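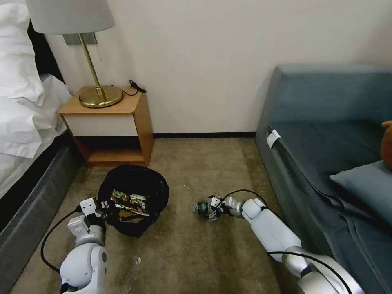 # Guest Room Pickup: Notes and Photos

Category: Housekeeping > Bedrooms > Floor and trash

This folder covers one small job in a guest bedroom: getting litter off the carpet between the bed and the sofa and into the black bin by the nightstand. It belongs to the Broltby room set, which has 29 folders. Checklists are kept separately under Derketti.

## What is in the room

- Bed with white bedding
- Blue-gray sofa
- Wooden nightstand with a white front and an open shelf
- Lamp with a round brass base 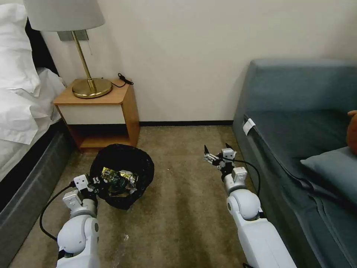

Nightstand, lamp and lined bin.

## Notes on the bin

Use the label `bin` for the container in every photo, whatever is in it. Snack wrappers and cans are `litter`. Circuit boards get their own label, `parts`, and should not be merged with `litter`.
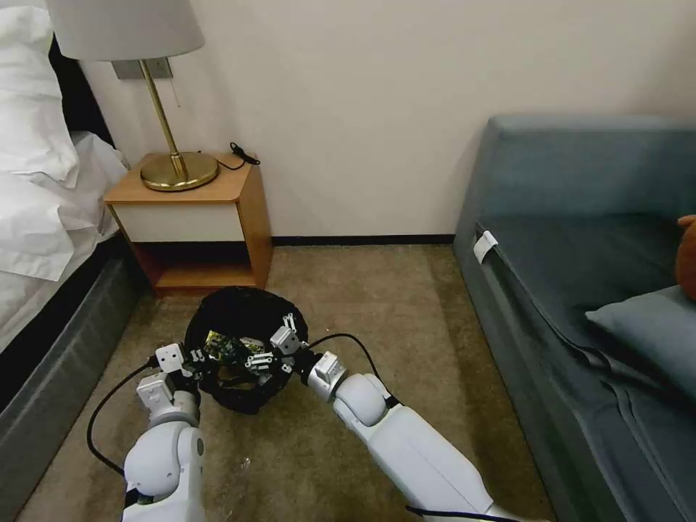

Green circuit boards inside the black mesh.

## Known gaps

- Bedding is labeled as one item, pillows included.
- Cords on the nightstand have no label before version 6.

## Comments (2)

> Is the lamp cord going to be labeled separately from the lamp?

> The `parts` label was missing from my copy. Downloading again fixed it.

## Related

- Carrilho kitchen counters
- Dirkero hallway shoes
- Broltby bathroom shelf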